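Home | Projects | Reports | Partners | Contact

Flundness interim report, 2020-04-12

Remote-control teaching of the walking task continued in simulation. Operators recorded 584 demonstrations, of which 118 were rejected for timing faults — mostly late foot placement.

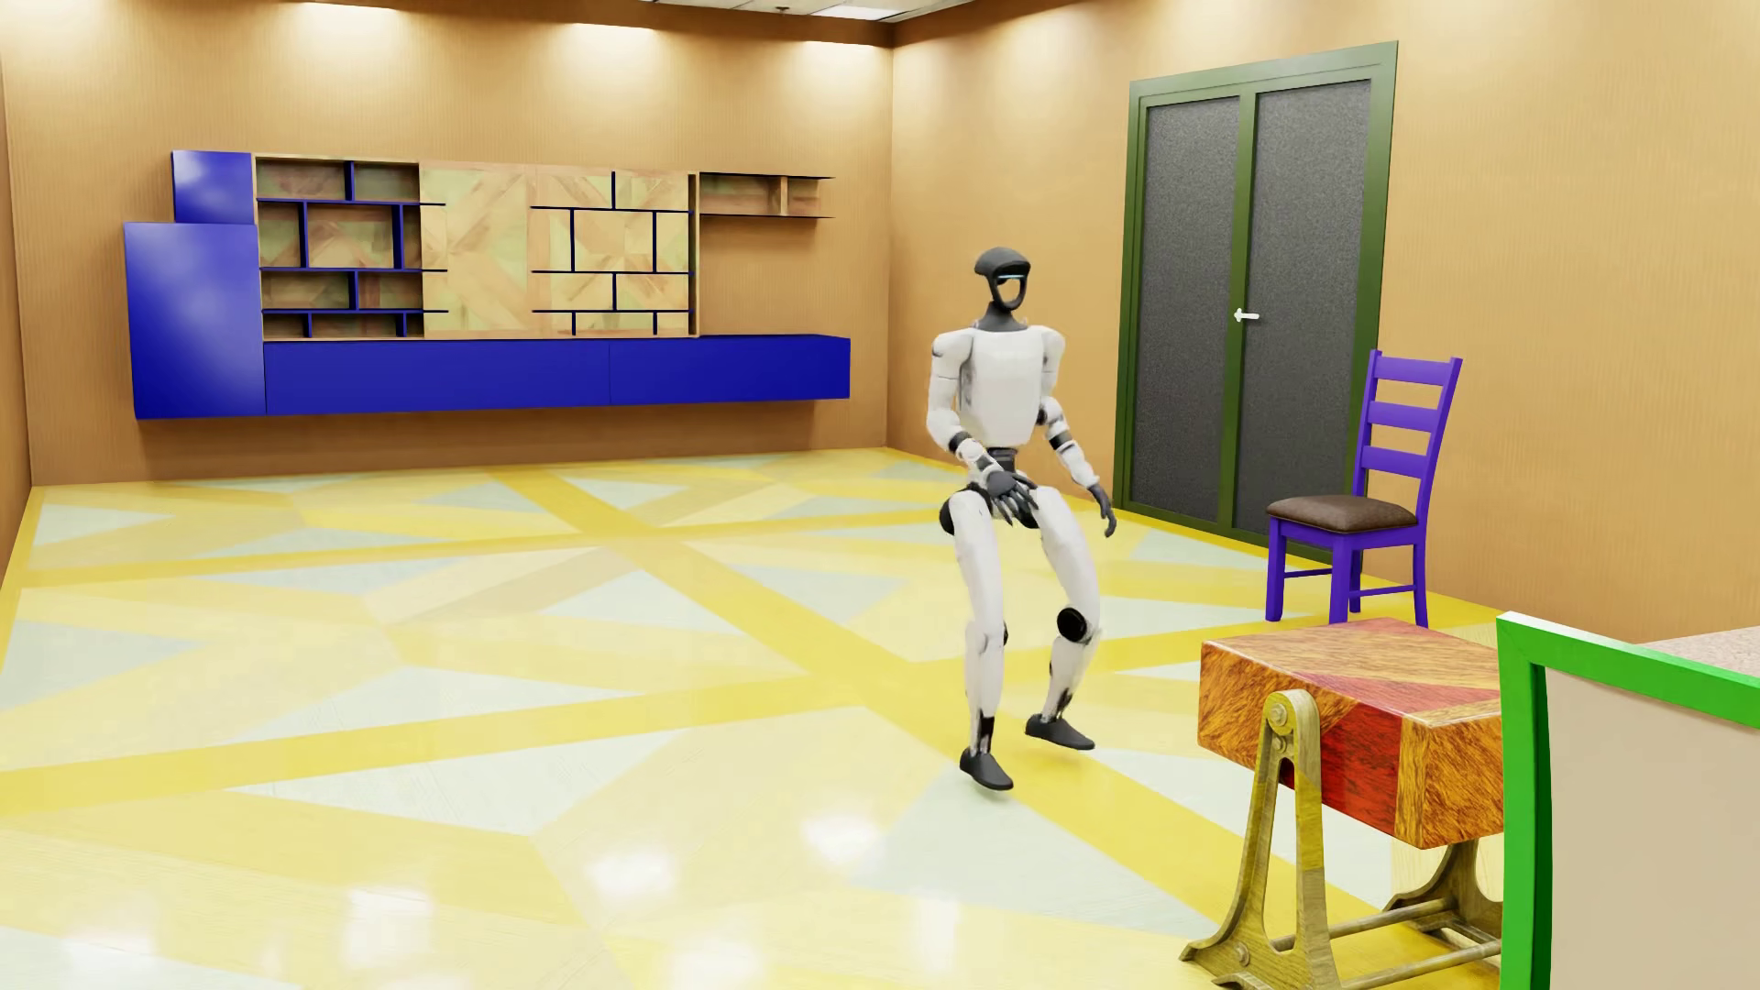 Teun Goossens
Teleoperation Lead, Brulenberg

The simulated humanoid now works in a furnished room with a glossy floor. Two operators share the recording work. Joltix delivery is still planned for September.

Contact Brulenberg | © Brulenberg | Back to top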